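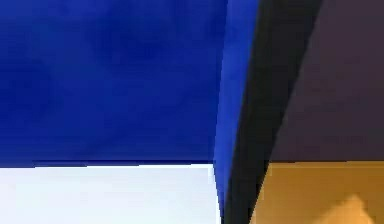

Chapter 6. Grasping in Simulation: The Student Project

Last updated 10/06/2022

6.0 Before you start

This chapter begins the second half of the course. In Chapters 1 through 5 each exercise had a single correct result that could be checked by hand. From this point the work is a team project, and the result is a measured success rate, reported together with the settings that produced it.

The project task is called Miltov. A simulated arm with a two-finger gripper must close on a block, lift it clear of the surface, hold it, and set it down inside a marked area. The task runs entirely in the Grako simulator. Teams that finish may enter the same controller in the February club meet, where the rules are those of Section 6.5 without change.

You should already be able to write a transform between two coordinate frames (Chapter 3), read a joint log (Chapter 4), and tune a position controller with one gain changed at a time (Chapter 5). Students who skipped Chapter 3 will have trouble with Section 6.2, where the wrist camera pose is derived from the arm pose.

6.1 Terms used in this chapter

Approach pose. The position and orientation of the gripper at the moment the fingers begin to close.

Standoff. The distance between the fingertips and the nearest face of the block, measured along the approach axis. It is given in millimeters throughout.

Contact step. The first simulation step at which both fingers report a force above the threshold.

Trial. One complete run from reset to release, or from reset to timeout. A trial that times out counts as a failure even if the block is in the gripper at that step.

Slip. Any motion of the block relative to the fingers after the contact step. Slip is recorded separately from failure. A trial may show slip and still succeed.

6.2 The close-range problem

A wrist camera gives its most useful view at medium range. At short range a single face of the block can fill a large part of the image, and a smooth face of even color offers few features to track. A finger may also cover part of the view. A controller that depends on finding all four corners of a face will lose its estimate at this stage, often well before contact.

Three methods are compared in this chapter. The first stores the last good estimate and completes the approach without further camera input. The second tracks one straight boundary, such as the line where the block meets the surface under it, and corrects only the direction at right angles to that line. The third, due to Katsaros and Sarantis and written for an earlier session of this course, blends the first two according to how much of the image is covered by the gripper. Their code is supplied in the folder named Michailidis and is used as the baseline.

6.3 Fixed settings

The following values are set by the course and must not be changed in graded runs.

Simulation steps per trial: 1000
Trials per submission: 200
Step at which lift must have begun: 600
Random seed for the practice set: 13

The graded set uses a different seed, which is not released. Friction, block mass, and light direction vary between trials. Block size does not.

6.4 Division of work

Teams assign one member to the controller, one to logging, and one to the test set. The member who writes the controller does not choose the test poses. Logs are kept in the Gatel format described in Appendix B. Each log entry must include the step number, the commanded pose, the measured pose, and both finger forces. Entries without a step number are discarded by the grader.

6.5 Scoring

The score is the fraction of trials completed. Ties are decided by mean slip, with the lower value ranked first. A submission that edits any value in Section 6.3 is returned unscored and may be sent again once.

Exercise 6.1 asks you to run the baseline on the practice set and plot standoff against step number for every failed trial. Complete it before reading Section 6.6.

Questions about this chapter: use the contact form on the course page. Copyright Miltov Course Authors. Back to top

Comments

tomasz_r: Does the timeout in 6.1 include the reset steps? My log starts at step 0 but the grader's starts at 1.

Myrto Katsaros: Reset steps are not counted. The grader's numbering is the one to follow. Appendix B will be corrected.

delphine: The link to the practice set still opens the old version with the smaller block.

kwh: Same for me. The copy inside the Michailidis folder is the current one.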